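Open day at Purves: the gallery

2022-05-16

Purves opened its doors for an afternoon and let the public look at what the robots get up to. Catriona Pringle ran the tour, which was meant to take an hour and took nearly 2, chiefly on account of the questions. Most of them were about whether it could do ironing.

The first stop was the simulator, where the kitchen exists only on a screen and nothing in it costs anything to break. They call the software Zemari. It has a gripper, a good deal of grey tiling and a brown surface that I would be happy to have at home. Catriona told us the practice run had been repeated 434 times since March, and she said it in the voice of someone who had sat through most of them.

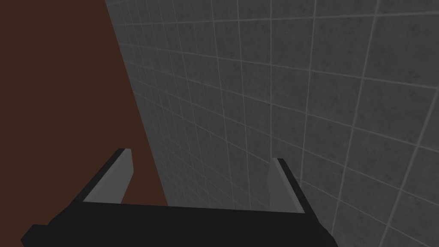 After that we were given turns at the controls, in groups of 3. My own group contained a boy of 7 who had the hang of it before I had found the right button. He was polite about it, up to a point. The trick, he told me, is to go in slowly and stop looking at your hands.

Two fingers sounds a meagre allowance until you try working them. I spent my whole turn learning to approach a cupboard without ramming it, and came away with new respect for anyone who has ever parked a van.

Tea was in the Grandik room, named after a supplier or possibly a chair. The biscuits were handed round by people.

The next open day is at the Ploltness site, no date yet. Put your name down at reception if you want a turn, and let the children go first, as they will anyway.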